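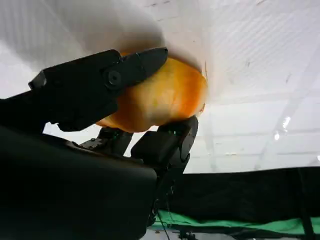 A round orange fruit with paler yellow-green patches.

About Skaltach College of Food and Catering

Skaltach College teaches the buying, storing, cooking and serving of food to school leavers and to adults who are changing their line of work. The College was founded by the Jurketti Trust, which still owns the main building and appoints the Board of Governors. It is a registered charity and does not make a profit for any person or company.

Our purpose

The College exists to prepare its students for steady work in kitchens, canteens, bakeries and food shops. It was set up at a time when hotels and hospitals in the district were sending their trainees a long way for instruction, and the first courses were written with the head cooks of those kitchens. That link has been kept. Employers are asked each spring to comment on what is taught, and their comments are put before the Board in full.

What we teach

Full-time students follow the Certificate in Professional Cookery or the Certificate in Baking. Each runs for two years. In the first year all students take the same classes in knife work, stocks and sauces, food safety, costing and the care of equipment. Fruit and vegetables have a course of their own, covering seasons, grading, ripeness and storage, as we have found that new cooks are often taught a good deal about meat and very little about produce.

Part-time students may attend in the evening, from 6 pm. Evening courses last for 10 weeks and include bread, preserving, school meals and an introduction to running a small café. No earlier qualification is asked for, although applicants for the café course are expected to have some experience of serving the public.

Practical classes are limited to 10 students. The College has held to this limit through periods of heavy demand and intends to go on doing so.

Our buildings

The main building, Sandhu House, contains the training kitchens, the bakery, the cold stores and the library. The library holds nearly all the printed course notes issued since the College opened, together with a collection of menus given by former students. Readers from outside the College may use it by appointment.

The Hidon Room is our public restaurant. It is run by second-year students under the direction of teaching staff and serves lunch during term. The menu is short and changes with the market. Tables should be booked through the College office.

How we are governed

The Board of Governors meets once a term and is responsible for the College's finances, its standards of teaching and the welfare of its students. Day-to-day management rests with the Principal. The annual report and accounts are published in April and may be read at the office or sent by post on request.

Fees and support

Fees are set by the Board and are listed in the prospectus. The Jurketti Trust provides a number of bursaries — for knives, uniforms and travel as well as for tuition — and students may apply for these at the same time as they apply for a place.

Visiting the College

Prospective students and their families are welcome to visit during term. Visits include a tour of Sandhu House and a meeting with a member of the teaching staff. Please write to the College office, stating the course of interest and any access needs.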